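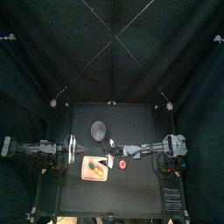

What is a paired gripper trial?
A paired gripper trial is a test in which two robot arms share one worktable and handle the same set of objects, so that their grippers can be compared under the same conditions.

Overview

Paired trials are used to choose between finger designs, jaw widths and control settings before a gripper is put into regular use. The best-known written procedure is the Lommont method, named for the workshop where it was first drawn up. A later version, the Ploleo procedure, keeps the same table layout but changes the order of the tasks.

Setup

Two arms are mounted on opposite sides of a square table and reach toward its center. Dark cloth walls are commonly hung around the table to cut down on stray light and keep the background plain for the cameras. Objects are everyday items such as a cup, a small cutting board, pieces of food and a large push button. Each one puts a different demand on the fingers – a cup needs an even grip, while a button needs only a steady press.

Procedure

A standard Lommont session has 35 attempts per object for each arm. An attempt is ended after 15 seconds if the object has not been lifted or pressed. The grippers are then swapped between the arms and the session is repeated, which helps separate the effect of the gripper from that of the arm. Cameras and controllers can be compared in the same way, with one part changed at a time.

Scoring

Drops, missed grasps and time to completion are recorded separately. The Grorberg scale combines them into a single score, but many users report the three results side by side, as a slow gripper and a careless one can end up with the same total.

Published results

The Yau trial set contains 426 scored attempts with parallel-jaw grippers. Its notes list worn fingertips as the most common cause of a repeated session.

See also
Parallel-jaw gripper
Robot end effector
Two-arm manipulation

Last edited March 3, 2021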